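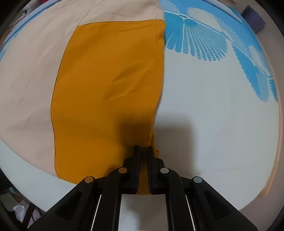
Prernberg School opens its Sunday study room to every year group

Well, we've finally done it! After a whole spring of badgering, form-filling and borrowing chairs, I can tell you that the Sunday study room at Prernberg School is opening to all our pupils from September, and I'm so pleased I've told the postman twice.

I'm Yareli Figueroa and I look after learning support at Prernberg. If you've had a child here in the last couple of years you've probably had one of my long emails (sorry, there are more coming). The study room began as a trial for Year 11 in March, when 29 pupils signed up to come in and revise with a teacher on hand. I'd put out twelve chairs. By the third week we'd moved out of my classroom and into the library, and Year 10 had started asking why they weren't allowed in.

From next term, all 534 pupils can book a place. The doors open at 2 and we finish at 6, with a proper break halfway through for toast and a wander round the field. You can come for the whole afternoon or just an hour, whatever suits your family.

What happens in there? Mostly homework, to be fair. But we also run short sessions on the things pupils told us they find hard - how to start an essay when the page is blank, how to make a revision timetable you'll stick to, what to do when you've read the same paragraph four times and none of it has gone in. My favourite so far was the one on asking for help. We had Year 11s teaching each other simultaneous equations on the back of old display paper, and I learned a fair bit myself!

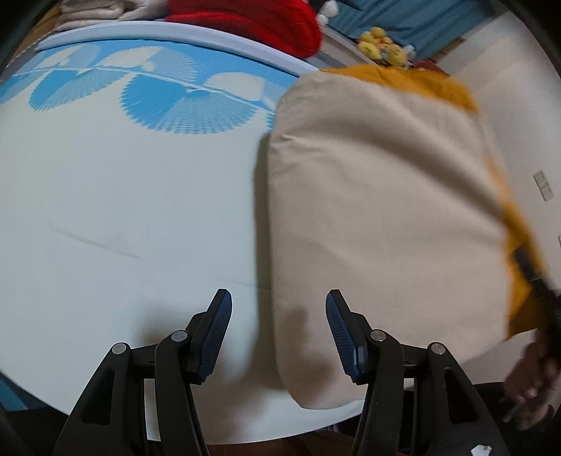

The younger ones will have their own corner with a member of staff, so nobody in Year 7 needs to feel they're getting in the way of someone's mock exams. We're also setting aside two tables for silent work, because a few pupils asked for that and asked very politely.

Our head teacher, Ruwan Sheikh, has backed this from the start. "I popped in one afternoon expecting to stay five minutes and ended up testing people on French verbs until the end," he told me. "The pupils were running it themselves by then. I want the younger years to have that too."

I should also say a big thank you to Fellari, the stationery shop on the high street, who have given us folders, highlighters and a frankly enormous box of index cards. And to the Pelkonen Trust, whose grant pays for the staffing and the heating for the full school year.

Places are free. Parents and carers can book through the Plirkar app from the first week of term, under Clubs, or pick up a paper form at the front office if you and the app don't get on. Pupils don't need to wear uniform, but they do need to bring something to work on, plus a water bottle.

If you'd like to come and see the room, or you're from another school and thinking of trying the same, ring the front office and ask for me. I'm in every day except Wednesday and I'm always happy to talk about it.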